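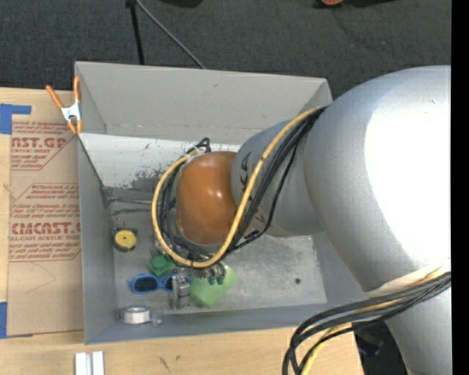
The Harvest Supper Sign-Up

I'd only popped into the church hall to drop off the hymn books, and Precious Layug had a biro in my hand before the door shut. "You're on puddings," she said. "Trifle for 6 tables."

Well, I can't make trifle! I told Tamer so over the washing up and he laughed - he'd been given the quiz, and he hates quizzes.

So we swapped. On the night his trifle slid gently sideways during grace, and I opened one eye just in time to see the vicar, Osaze, open one too. He put out a finger, still praying, and held the bowl steady right through to the Amen.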